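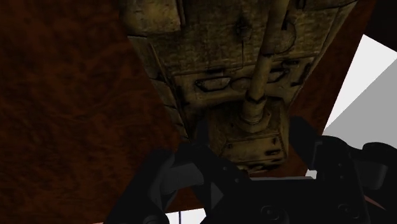

Hideaki Ogura would like his old mailbox back, and he would like it back before March. He told the Ongart town council so on a Friday evening in January 2026, in a speech that was supposed to last two minutes and went on until somebody switched on the lights in the parking lot.

The mailboxes along Trurnetance Road came down last fall. In their place the town put up a single bank of locking compartments at the bottom of the hill, next to the bus shelter, made by a company called Wavholm and finished in a color the brochure calls "quiet fog." Each household got a compartment, two keys and a letter congratulating it on its compartment.

Ogura's complaint is that the compartment is 900 yards from his front door and that the last stretch is steep enough to have a name. (The name is not one the council clerk was willing to put in the minutes.) He had the same dented box at the end of his driveway for most of his adult life, he said, and in all that time it never once needed a firmware update.

The Wavholm units do. They open with a key or with a phone, and for nine days after New Year's they opened with neither. Residents who called the help line were asked to try again when it was warmer.

The town's position is that the new system saves money. According to the budget sheet handed out at the meeting, the bank of compartments cost $3,908 to install, and the carrier's route is now shorter by a good deal. A second sheet, handed out after someone asked for it, showed $1,543 in service calls since October. The council described the two figures as unrelated.

There was also the question of what happened to the old boxes. Residents had been told they could pick them up from the public works yard on Wasov Street. Those who went found a locked gate and a sign giving hours that had already passed. The yard has since extended its hours to Tuesday mornings, from ten until the man with the key goes to lunch.

Council members heard from a dozen or so people, most of them against the compartments and one in favor. The one in favor lives across from the bus shelter.

A woman from the upper end of the road asked whether packages could still be left at the door. They can, provided they are too big for the compartment, the carrier has time, and the resident has filled out a form. The form is mailed out on request. It fits in the compartment.

Another speaker wanted to know why the road had been picked in the first place, when flatter streets were available. The answer was that Trurnetance Road had scored highest in a survey of residents open to change. Several people in the room asked who had been surveyed. Staff promised to look into it.

By the end of the night the council had agreed to put up a handrail on the steep part, to ask Wavholm for a lock that works in cold weather, and to allow residents 60 days to petition for their old boxes. Petitions must be sent by mail.

Ogura said he had brought his with him. The clerk said she was sorry, but it would need a stamp.

The council takes up the handrail at its next meeting, along with leaf pickup and the matter of the geese.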